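The Spoon Budget

Natalie Kettle had the quote from Sirnell open in one window and the spreadsheet in the other, and the two did not agree. The quote said 2610 for a pair of hand-held grippers. The spreadsheet, which she had written herself in September, said 600 for "hand tools, misc."

"They hold things," said Duteo, leaning in her doorway. "That's the point of them. You hold the gripper and the gripper holds the thing."

"I have hands that hold things."

"Your hands don't record anything."

She wrote that down, mostly so he would stop saying it. Then she asked for whatever he had from the loan pair, and he sent it over without a subject line.

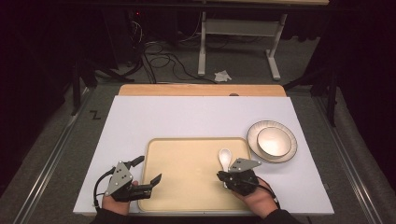
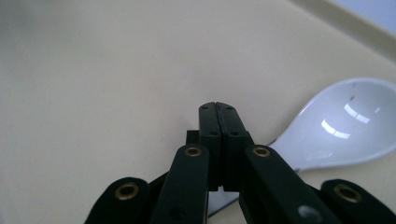
Rebane had offered to extend the loan for 200 a month, and in Natalie's experience a cheap monthly price was how an expensive yearly one got into the building. She started a new row for it anyway. Cables, spare finger pads, a service plan she was fairly sure covered nothing. She went back to the close view, with the black fingers shut and the white spoon lying beside them, and typed "spoon" in the next cell. She left the cost blank.

"Does it pick up anything else?" she called down the hall.

"Kaller says it will do a whole table setting."

"Kaller sells them."

Duteo came back and stood behind her chair. He read the row, then the row under it, where she had put replacement pads for 4 quarters.

"You think they wear out that fast?"

"I think somebody will tell me they do - right after I sign."

She saved the sheet as 2019-02-26 and moved the 600 down a line, where it still wasn't enough.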